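Search reviews Go Submit

Tendeck tidy-up policy, two months in
Posted in July by the lab bench editor

Tendeck is a training recipe for two-armed mobile robots. You give it demonstrations of household pickup, it gives you back one policy that is meant to find litter on a floor, grasp it and drop it in a bin. The method paper came out of the Plindard project, and the code is free. I have been running it for 2 months and this is a review of the method and the release together.

The main idea is simple. Most policies of this kind predict a short chunk of arm motion from the latest camera view. Tendeck splits that in two. A slow part picks a target and a place to put it, and marks both as points on the head camera image. A fast part moves the base and arms toward those points and never sees the instruction text at all. The authors say this lets the fast part learn from demonstrations that have nothing to do with trash, and my results mostly agree with that.

Setup took an afternoon. The install script assumes a clean machine and overwrote one of my config files, so back yours up. Training on our own data took longer than the readme suggests. We used 3000 demonstrations, most of them recorded with the Skakix teleoperation kit, which Tendeck reads without conversion. Anything recorded in the older Petkov format has to go through a converter, and the converter drops the gripper width if the field is named differently. It gives no warning. I lost a full training run to that.

Our test area is an ordinary sitting area with carpet and a sofa. I did not clear out the furniture or tape down marks for the test. The paper's own results are all on hard floors with good contrast, and I wanted to know how it did on gray carpet.

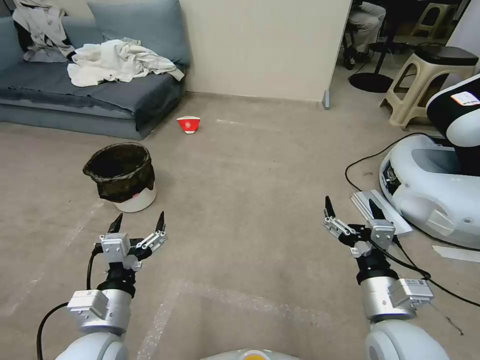 Head camera view with both grippers open, the bin ahead on the left and the red cup on its side farther back.

Finding the target was the strong point. The slow part put its mark on the right object in nearly every trial, including small ones and ones partly under the sofa edge. It was also steady. The older baseline we use tends to switch targets when the robot turns, and Tendeck did this only in a few early trials.

Grasping was less good. A cup lying on its side can roll when one fingertip touches it first, and the policy has no real plan for that. It backs up and tries the same approach again. After some 23 trials with cups I added a set of demonstrations where the operator comes in from above with the wrist turned, and retrained only the fast part. That helped a lot and took one night. Being able to retrain half the model is the best practical reason to use this method.

The drop was the weakest step. The policy sees the bin as a point, so it has no idea how wide the opening is. With a bag folded over the rim it sometimes let go too early and the cup landed on the edge. Raising the release height in the config fixed most of these. It should be in the readme and it isn't.

Speed is fine. The arms pause for a moment each time the slow part updates, and you get used to it.

I would use Tendeck again for pickup work if you already have Skakix data. If all your data is in Petkov format, wait for the next release. I gave it 3 out of 5, and most of the missing points are for the converter and the documentation.

Comments

gravelpath: Same converter problem here. Check the width column before you train. Ours was all zeros.

m_oxide: Did you try it with both arms on one object? The paper only shows one arm at a time.

Reply from the author: Only a couple of times. It picks one arm and the other stays where it is.

tinshed: What release height did you end up with? Ours still clips the rim on the tall bin.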